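I own one good jacket and, for most of last year, it lived on my desk chair. I say "lived" — it had moved in. It had its mail forwarded. By October I was sitting on one sleeve of it most mornings and leaning back on the collar, and when I finally wore it to something (a leaving do in Harngate, very small, very cold buffet) a woman I'd never met asked if I'd slept on the train.

So this month's column is about the chair. You know the chair. Every home has one and so does every office, and I've come to think the office one is worse, as at home you do at least need to sit down and put your socks on now and then.

I started paying attention to where people put their coats, which is a terrific way of making colleagues nervous. In our building there's a perfectly decent rack by the Drusa side door, and on the day I went round looking it held one umbrella and a tote bag. The coats were on chairs! On seats, on backs, over arms, one balled up behind somebody's lower back as a sort of cushion. When I asked why, I mostly got a shrug and "it's only for a minute". Salgado, the café downstairs, has the same trouble, with a lovely row of pegs and every customer sitting on their own anorak.

My theory is that it's the hanger that puts us off. A hook is easy, you just fling. A hanger wants two hands and a bit of patience, and the garment has to be the right way up, and if it's been crumpled on a seat you can't find the shoulders. I bought a set of wooden ones from Hedeo, 6 in the pack, and they sat in their wrapper until after Christmas. Then I gave myself a rule: the hanger goes to the chair. Don't carry the jacket off in a heap and hope. Bring the hanger over, sort it out right there on the seat where there's something flat underneath, and only then walk it to the rack.
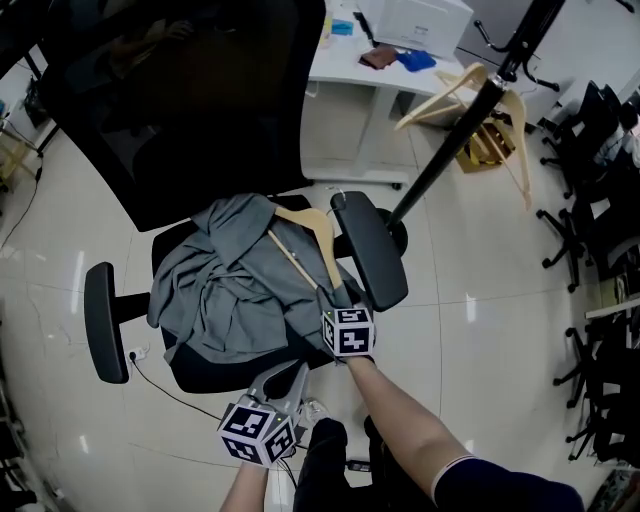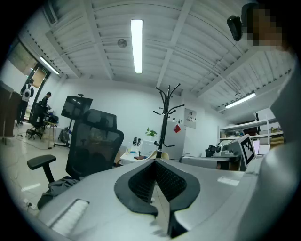 Dušan Bednárik wrote in after I mentioned all this in passing last time, and he thinks I've got it backwards. Start with the collar, he says, never the sleeves: find the label at the back of the neck, pinch it, lift the whole thing until it drops straight, and the shoulders will turn up by themselves. He also reckons a mesh chair is kinder to a jacket than an upholstered one, if you must, but that a seat is always the wrong place because that's where the creases across the back come from.

I tried his way for a week and I'm sorry to report that he's right about the label. It's so much quicker! I'd been fishing about for armholes like someone dressing a toddler. I'm less sure about the mesh. My own chair is mesh and it left a faint waffle pattern on a linen shirt that took 2 goes with the iron.

A few other things I've picked up. Empty the pockets before you hang anything, or the front will sag on one side by the end of the day. Do up the top button, just the top one. If it's heavy, give it a wooden hanger with a proper curve to it, and keep the thin wire ones for shirts. And leave the hanger somewhere you can see it from where you sit — mine used to be in a cupboard, and I never once got up for it.

The jacket has been off the chair for 41 days now, apart from one Friday when I had my hands full.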